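Two Arms and a Glass of Juice: the Dallton Shared Workshop Build

Posted in October by Dorothy Cropper

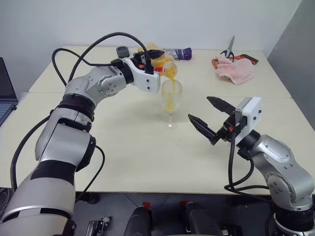

I went into this build expecting to be let down, and I'm still about halfway there. Plikomgate, as the group named it, has eaten most of my Friday evenings and a good part of the cable budget. The pitch was a pair of arms that could help out at a table, and the task everyone wants to show visitors is pouring a drink. Fine. I'll give it this much: the stream of orange juice is thin and it's landing in the wine glass, and a stemmed glass is a mean target. But look at the right arm, raised with its gripper open and nothing in it. Half the hardware, half the wiring, and for this job it might as well be a coat rack. I've been told it will hold the glass steady one day. I've been told that since spring.

A few notes for people who keep asking:

Cables. I wanted them clipped down along the arms. I lost that vote. The big loop over the left arm bothers me every time I see it, and Sedgwick members who came over to visit asked about it before they asked about anything else.

Money. Up to 3057 dollars so far, counting the parts we bought twice. The first plan said 1000. I kept a copy of the first plan.

Pours. We logged 70 tries before I agreed to put anything on this page. I want spills written down along with the good ones, and if you were on the rota and skipped the log, please go back and fill it in.

Next. The Skillarari open night is in five weeks. Some of the group want to run it live with guests standing at the table. I would like a tray under the glass first.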